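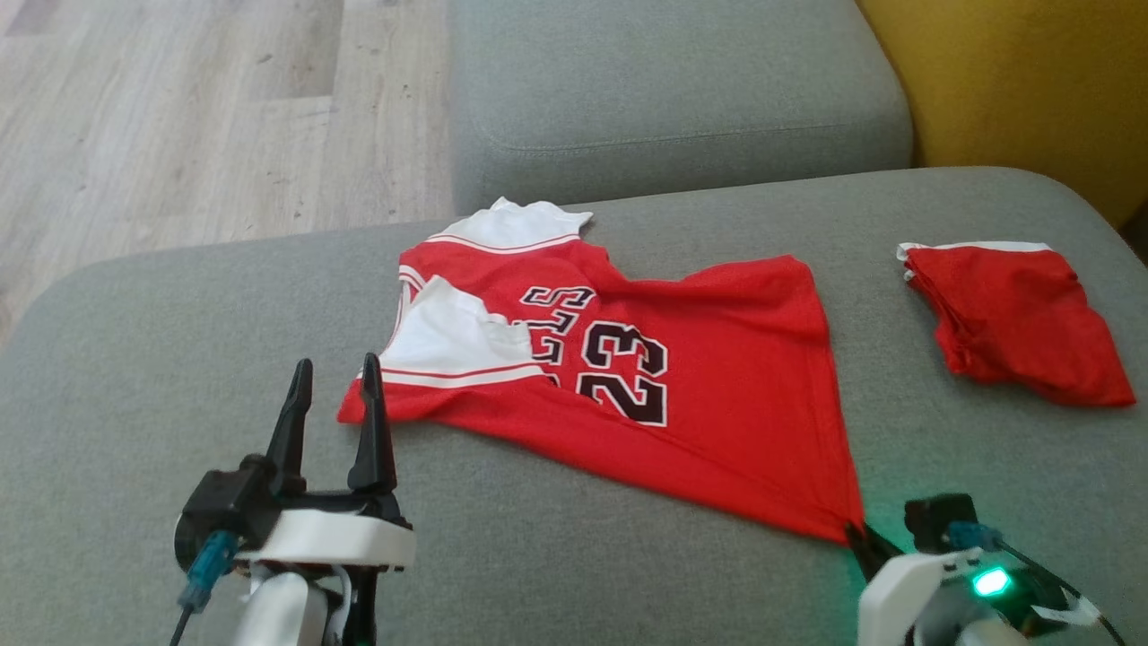 A number 23 jersey and a pair of red shorts on the sofa.

Leif Tangen has played Tuesday night basketball for most of his adult life, and he'll talk about it for as long as you let him. I gave him an afternoon. We sat in the kitchen at Grondside with a pot of coffee, and before I had my notebook open he was already telling me about a rebound.

"It wasn't even my rebound," he says, laughing. "It was Ridwan's. But I was standing right under it, so I feel like I own a piece!"

Ridwan is Ridwan Kwok, who founded the Brorlow Tuesday run with Leif and still brings the ball. The two of them booked the school gym one March because it was cheap and it was raining, and they've kept the booking ever since. Leif has the score of every game written down in a spiral notebook. The count stands at 1,124 games, and he can find you any one of them in a minute or two.

What I love about the notebook is how little it says. A date, two scores, sometimes a word. "Loud," says one. "Knee," says another.

"I don't write down who scored," Leif says. "You start doing that and people start shooting more. I want them to pass."

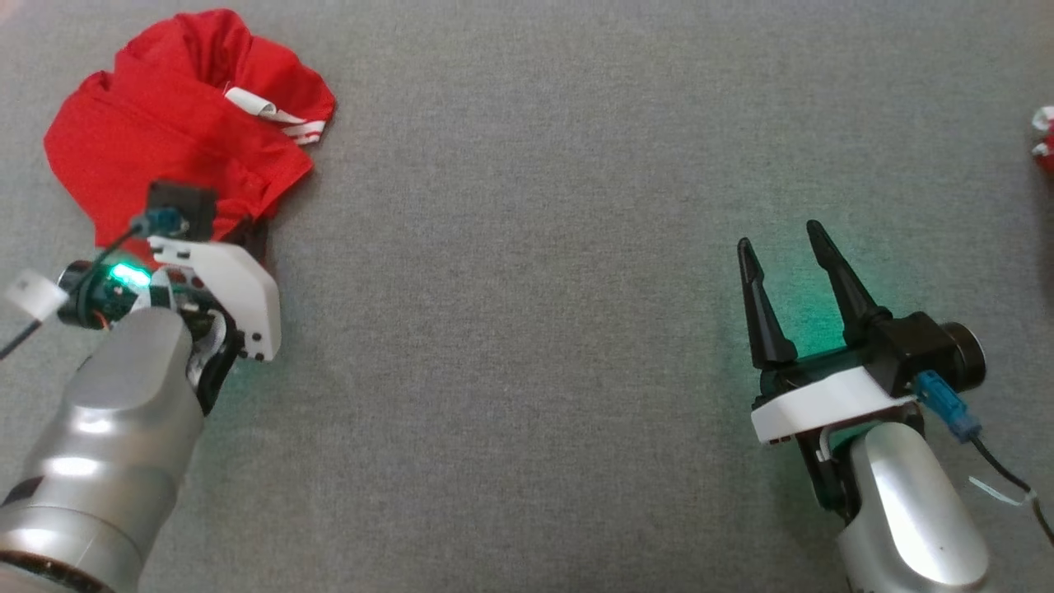 Learning to pass at forty

Passing is his big subject. He came to the game as a shooter, a pretty good one, and changed his mind about all of it when his legs slowed down.

"I couldn't get past people anymore," he says. "So I had to look around. And there were four other guys out there! I'd been playing with them for years and I had no idea where they liked to stand."

Ridwan likes the left corner. He joined us by phone for a while and confirmed it – "left corner, feet set, chest high, please" – and then the two of them argued happily over a game that finished 103 to 100. Leif says it was the best they ever played. Ridwan says they were all too tired to guard anyone.

They play to the clock now, two halves with a long break. New players get the ball early. "If you're new and you haven't touched it in the first few minutes, you go home thinking we're jerks," Leif says. "So you get it right away, even if you throw it out of bounds."

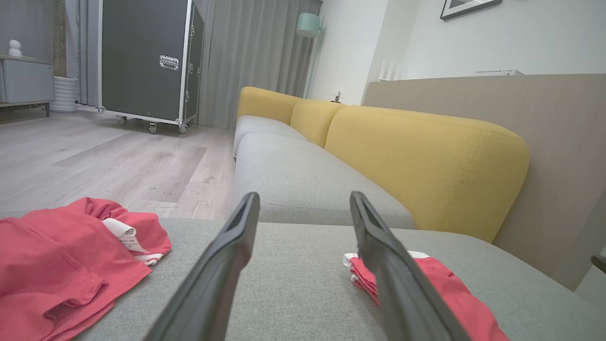 The Enden game

Once a year they drive over to Enden to play a group very much like their own, except taller. Brorlow has won it twice. Leif gets so wound up beforehand that he can't eat, and I believe him, since he pushed his sandwich aside just describing the drive.

"We lose and then they feed us," he says. "There's a place called Hidayat next to the gym. Noodles, big bowls. You sit across from the guy who was elbowing you and you pass him the chili sauce."

I asked if he thinks about stopping. He does, every time he takes the stairs on a Wednesday morning. Then Ridwan texts to ask who's in, and Leif has answered before he's reached the bottom step.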